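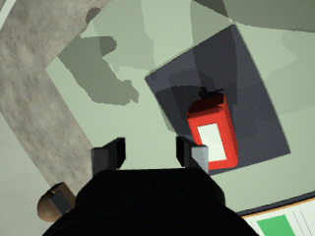

Posted by the Stelomley open day safety desk | Filed under: Visits and demos | 18/09/2026

Pre-opening safety checklist, robot demo hall, with comments

Site: Stelomley, ground floor
Demos covered: Tasirari pick-and-place (simulator and live arm), Navickas conveyor
Checked against: Skatow visitor sheet, September edition
Result: open to visitors, two items to finish first

1. Floor and barriers

Barrier line set 1000 mm from the edge of the live cell — OK
Walkway at least 800 mm wide all the way past the conveyor — OK
Floor tape flat, no lifted corners — FIX
Comment: One strip by the side door is curling up. Press it down or replace it. The walkway itself is great this year, you can stop and watch without blocking people behind you.

2. Emergency stops

Stop button within reach of the host at each station — OK
Stop tested with the arm moving — OK
Restart needs a separate reset — OK
Comment: Tested twice on the live arm and once on the conveyor. Please let visitors see a stop during the talk. Kids love it, and so did I!

3. Simulator station (Tasirari)

Screen secured to the stand — OK
Cables behind the stand and tied — OK
Simulator cannot send commands to the live arm — OK
Scene loads with the gripper open and nothing between the fingers — OK
Red container on the gray mat at load — OK
Label on the container free of readable text — OK
Comment: I could have stayed at this one all morning. The shadows fall across the green table and the mat, and there's even one shaped like a jointed arm over on the left. Hosts, point it out, it gets people talking about where the arm is and what space it needs. The container sits at a slight tilt to the gripper, so ask the group how they would line up the fingers before you run the pick.

4. Live arm

Speed limited to 9 percent for visitor mode — OK
Finger pads checked for wear — OK
Loose items cleared from the cell — OK
Host briefed on pinch points — OK
Comment: Slow is good here. People can follow every move and ask questions while it works. Long sleeves and lanyards stay outside the barrier, hosts included.

5. Conveyor (Navickas)

Guards fitted on both ends — OK
Belt stopped before anyone clears a jam — OK, host confirmed
Noise at the barrier under 70 dB — OK
Comment: Much quieter than I expected with the guards on. You can talk over it in a normal voice.

6. People and exits

Both exits open from the inside — OK
Visitor limit posted at the entrance — FIX
First aid kit sealed and in date — OK
Comment: The sign is printed but still on the desk. Hang it at eye level by the entrance, away from the coat rack.

Still to do before doors open: floor tape (item 1), visitor limit sign (item 6). Initial this sheet when both are done and leave it at the desk.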